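Ornton Hall Residents' Association
Minutes of the General Meeting held in the Lower Common Room, July

Present: Valdemar Bach (Chair) and members as signed in the attendance book.
Apologies: received from the Wihongi Road representatives.

The meeting opened at 7.05 pm.

1. Minutes of the previous meeting
The minutes were approved with one correction. Under item 4, "Nultau" should read "Rilach" as the supplier of the replacement shelving. Nultau supplied the bins only.

2. Matters arising
The second key to the pantry has been returned and is held in the office. The dripping tap in the scullery remains outstanding and has been reported again. The Chair undertook to write to the managing agents if no visit had been made by the end of the month.

3. Shared pantry: packing and storage of goods
The Chair reported on the new arrangements for dry goods. Members were reminded that the pantry serves 25 households and that items left on the worktop overnight are regarded as available to all. Under the trial begun in the spring, packaged goods are to be placed in clear plastic bags before they are put away, so that the printed packaging can still be read and any spill is contained.

The meeting considered whether the bagging should continue in its present form. It was noted that clear bags had made it easier to identify goods without opening them. Against this, the cost of bags had risen, and a number had been used once and thrown away. The Chair stated that 108 bags had been drawn from stock during the trial, against an allowance which had been expected to last until the autumn.

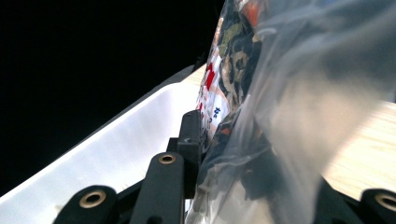 Mrs Lindqvist asked whether goods already sealed by the maker needed a bag at all, and said that in her view the rule ought to apply to opened packets only. She added that she would be willing to bring jars from home for flour and sugar if the Association could provide labels.

In discussion, support was expressed for reusing bags where they were clean and dry. Concern was raised that used bags might carry crumbs into the cupboards — the trouble with moths last year was mentioned — and it was agreed that any bag which had held loose food should be discarded.

Resolved: that opened packets shall continue to be bagged; that bagging of sealed packets shall be left to the household concerned; and that 2 further rolls of bags be bought from Rilach. Carried, with 2 members voting against.

Action: V. Bach to amend the notice on the pantry door.

4. Shelving
The Rilach shelving has been delivered and awaits fitting. It was agreed that the lowest shelf be kept for heavy items and that nothing be stored on the floor beneath it. A request for a separate shelf for pet food was declined. The old shelves are to be offered to members before disposal.

5. Cleaning rota
The rota for August was circulated. Two households had asked to exchange turns and this was allowed. Members are asked to wipe down the worktops after sorting goods and to put scissors and tape back in the drawer.

6. Any other business
A member enquired about the lost property box. It will be emptied at the end of August and unclaimed items given away.

The meeting closed at 8.20 pm. The next meeting will be held in September, in the same room, on a date to be posted.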